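Keeping the folding arm going: notes from this winter

February 18, 2026

5 min read

I said in December that I would write up how I look after the cloth-folding arm, and then I didn't, because the arm was down for most of the month. It is running again. These are my notes, mostly so I can find them next time.

For anyone new, the arm is one station in a small setup we call Multholm. It picks up thin cloths and garments, finds an edge, and folds them on a countertop. The controller is a Fenar and the finger pads come from a small shop called Turer. I do the setup and the repairs. Other people write the software, and I try to stay out of that.

The December trouble was slipping. The finger would close on a cloth, lift, and lose it partway up. It started with the thinnest fabric and then spread to everything. I wasted several days on the grip force. More force helped for one shift, and then the pads wore faster and we were back where we started, with marks on the cloth as well.

What was really wrong was the bracket. One of the screws had backed out a little, so the whole finger tilted when it took a load. You could not see it with the arm parked. I found it by holding the bracket in one hand and pushing sideways on the fingertip with the other. It should feel like one solid piece and it did not. 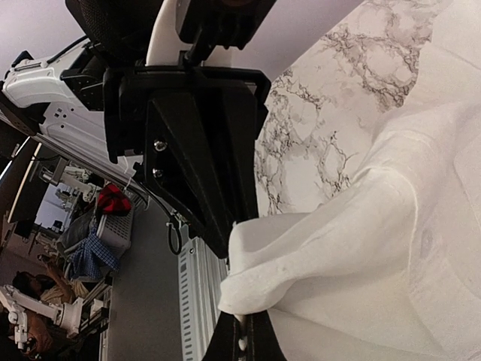 My routine since the repair starts with power off and a hand on the bracket, before I look at any logs. I push the fingertip in both directions and feel for play. Then I go to the two silver screws on the side of the black bracket, one above the other, and try each with the driver. I put a paint mark across each head after tightening, and if the mark has moved I take the screw out, clean it and put it back with fresh threadlocker. I do the lower one first out of habit.

Next is the covering on the finger. Ours are sewn, and a seam goes before the material does. I run a thumbnail down the stitching and if a thread lifts, the cover gets changed that day. I used to trim the thread and carry on. The loose end catches on knits and pulls the garment back off the counter after it has been placed.

Then the cable. I leave enough slack that the wrist can turn all the way without the cable going tight, and I run the wrist slowly to both ends by hand while I watch it. Too much slack is also a problem, as it hooks on things. I have settled on a small loop and I don't tape it down.

After that I wipe the counter. Lint builds up and the cloth starts to drag differently. Plain water and a rag, then dry it.

The last part is the test. I run 60 picks on one thin white cloth, always the same kind, and write down the drops. If I get more than one drop I go back to the bracket. The week before the repair I had 67 drops in 200 picks, and I should have stopped the arm right then. Since the repair it has done 2,600 picks, and I have changed one finger cover.

I still don't like how the wrist camera calibration drifts after the bracket has been off. I redo it every time now, with the printed target from the Ristić kit, and it takes me most of an hour. If the bracket had locating pins I could probably skip it. I have drawn up a version with pins but have not had it made.

Spare parts I keep in the drawer: screws, covers, one complete finger, one cable. The cable I have never needed.

Comments

Do you use the blue threadlocker or the red? We used red on ours and ended up drilling a screw out.

Reply from the author: Blue. A small drop, and I let it sit overnight before running.

We had the same slipping and it was the pads for us, they had gone shiny. Will try the sideways push next time though.

Would be interested in the drawing with the pins if you ever post it.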